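Workshop notebook — Nisdale planner, lazy collision checking
Jan 27, 2026
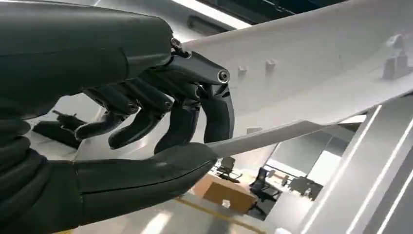

Why does the roadmap take so long to build when most of it never gets used? Every edge is collision-checked at the moment it goes in, and a typical query only ever touches a small corner of the graph.

So today was the day I finally pulled the checks out of the build step, and I'm so pleased with how it went that I'm writing it up before I forget the details.

The roadmap has 3,000 nodes at the moment (the Skandby cell model, fixed seed, same as in December). The old build sampled a node, found its neighbours, swept the arm along each candidate edge and kept the ones that came back clear. Now it samples, finds neighbours and keeps everything, with each edge marked "unknown". At query time we run A* as if all the unknown edges were fine, check only the edges on the path it returns, throw out any that collide and search again. Repeat until a path survives or the start and goal come apart.

None of this is new, people have been doing lazy roadmaps for ages, but seeing it work on our own model is lovely! First query on a fresh graph: 63 edges checked in total before it settled. The second query, between two nearby poses, reused most of those results and was back before I'd let go of the mouse.

Things that bit me:

The edge status was stored per direction. I'd marked a->b as blocked and A* cheerfully came back through b->a. Status now lives in one table keyed on the smaller id first. Took me most of the morning to spot, and the fix is two lines.

Checking order matters more than I expected. Going from the start end outwards wastes a lot of effort when the collision is in the middle, and in this cell it nearly always is (the gap beside the fixture). Stuart Sowerby suggested checking the longest edges first, on the grounds that they are the likeliest to hit something. Tried it and the number of re-searches dropped straight away. Good call, Stuart.

The heuristic is still plain joint-space distance, with every joint weighted the same. It's admissible because the edge costs use the same metric, so if anyone changes the weights in one place PLEASE change them in the other. I've put a comment at the top of the file.

Not happy with yet: when an edge fails we restart A* from nothing. The search tree up to the bad edge is still perfectly good, so we ought to be able to keep it and repair the rest. The Staniforth branch has an incremental search in it that looks close to what we want, though it assumes a grid and I'd have to take that out first. I had a quick read over lunch and I think it's doable.

Also the cache. Once the fixture moves, every "clear" result is suspect, and at the moment I just wipe the lot. A coarse map from bits of workspace to the edges that pass through them would let us wipe only what's affected — a bit of memory, but we've got plenty.

Next:
- unit test for the direction bug, before I break it again
- same seed on the Civeck model, which has much tighter clearances
- log re-searches per query as well as edges checked
- ask Stuart for his list of awkward start/goal pairs

Code is on the lazy-edges branch. The old build is still there behind the eager flag if you need to compare.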